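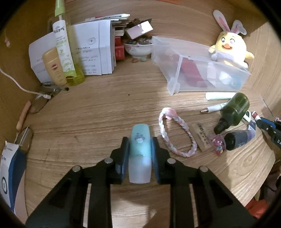 A small bottle with a cartoon print, next to a braided loop and a wooden tag.

PULBY, 8/12/21 -- Somard will open its second household swap shop in Pulby in October, the company said.

Residents can bring in up to 12 small items per visit and take home the same number. Entry is free. The shop will be open 40 hours a week.

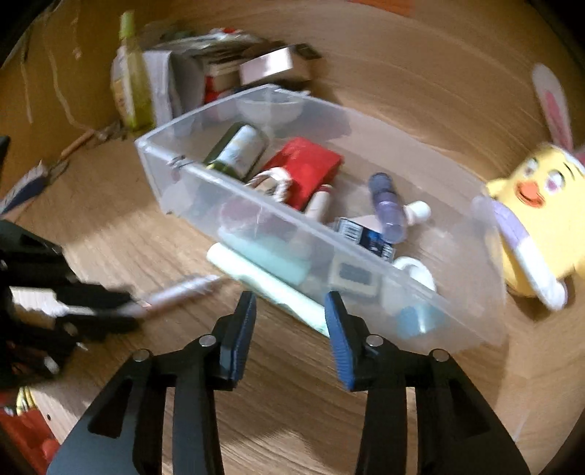
Small items in a clear storage bin.

"People kept asking for longer hours," said store manager Linnea Engebretsen.

Press contact: Chrysoula Bakalis, Somard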